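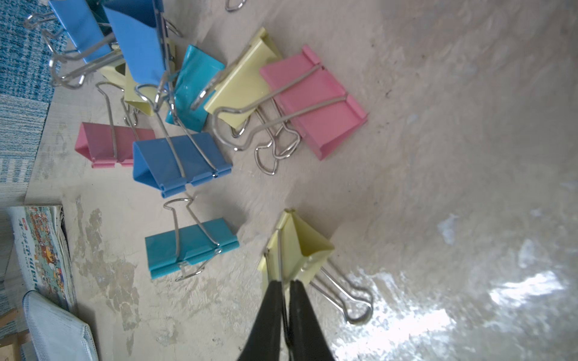

**How long before visitors arrive should the demonstration cell be powered up?**

Forty minutes. The Clandex controller needs half of that to reach a stable temperature, and the rest covers homing and one full rehearsal.

## 6. Open-day demonstration: small-parts pickup

This section applies to cells running Corska release 151 or later. For older releases, use the procedure in Appendix C.

### 6.1 Before the doors open

1. Switch on the controller and wait for the steady green lamp.
2. Home the arm from the pendant (**Motion > Home all**).
3. Load program 204. Do not use 125, the production version – it runs at full speed and skips the pause between picks.
4. Set the speed override to 30%.
5. Spread the binder clips over the work surface by hand. Mixed colors and mixed orientations are fine. Leave room for both fingers to close around at least a few of them.
6. Run one cycle with the barrier closed and the pendant in hand.

> **Note:** Glare can hide the wire handles from the wrist camera. If the Ra viewer reports *low contrast*, dim the nearest lamp or move it, then repeat step 6.

### 6.2 Running the demonstration

1. Confirm that all visitors are behind the barrier.
2. Press **Start**. The arm moves to the viewing position and waits.
3. Select a clip in the Ra viewer. A visitor may do this from the second screen.
4. Press **Confirm**. The gripper approaches with the fingers nearly closed to the set width, grips the clip by its body and lifts.
5. After each release, wait for the *Ready* message before selecting again.

> **Caution:** Do not reach in to straighten a clip while the program is paused. Press the stop button first and wait for the brakes to engage.

### 6.3 If a pick fails

- **Code 1589, grip not confirmed.** Press **Retry** once. If the code returns, select another clip.
- **Two clips lifted together.** Press **Release**. This usually means that the handles have hooked. Stop the cell and separate them by hand.
- **Arm stops above the surface.** Check the barrier switch, then reset from the pendant.

The Prirkbridge site keeps a spare set of finger pads in the cabinet under the controller. Pad replacement is covered in section 9.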